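Retales con borde en zigzag: comparación de tres maneras de cortar tela de algodón

Informe de proyecto, asignatura de Taller Textil II
Autor: Conall Hayes

1. Punto de partida

En junio nuestro grupo recibió de la tienda Podska una caja con 659 retales de muestrario. Muchos tenían el borde recto y ya se estaban deshilachando. La pregunta del proyecto fue sencilla: qué corte conviene para un retal que después se dobla, se guarda y se vuelve a usar, sin coser ningún dobladillo.

2. Material

Trabajamos con 40 retales de algodón estampado. Usamos tijeras rectas, tijeras de zigzag de la marca Daden y un cúter rotatorio Horgan. Para medir empleamos una regla metálica de taller.

3. Procedimiento

Cada retal se planchó antes del corte. Después se lavó 4 veces en agua templada y se secó extendido. Entre un lavado y otro medimos el fleco en los cuatro lados con la regla. Tuvimos una dificultad que no esperábamos: la tela se mueve un poco al alisarla con la mano, y las primeras medidas no eran fiables. Las repetimos todas.

4. Resultados

El borde recto perdió casi 3 milímetros por lado. El cúter dio un resultado parecido — quizá un poco mejor en las esquinas. El zigzag se deshilachó menos, aunque en las telas más finas algunas puntas se doblaron hacia dentro y fue necesario plancharlas otra vez.

La cuadrícula de líneas blancas sobre fondo gris ayuda mucho a ver si un retal está girado respecto a la mesa, y con un estampado de ondas verticales la desviación se nota todavía más. 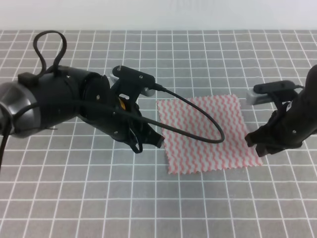 Fotografía: archivo del taller Plellik. Retal blanco con ondas de color rojo rosado, cortado en zigzag.

5. Observaciones

El zigzag tiene también un inconveniente: es más difícil decidir desde dónde se mide el ancho, si desde la punta o desde el fondo del diente. Nosotros medimos siempre desde la punta. Para otro grupo que continúe este trabajo recomendamos probar con lino y anotar el peso de cada tela, un dato que nosotros no tomamos.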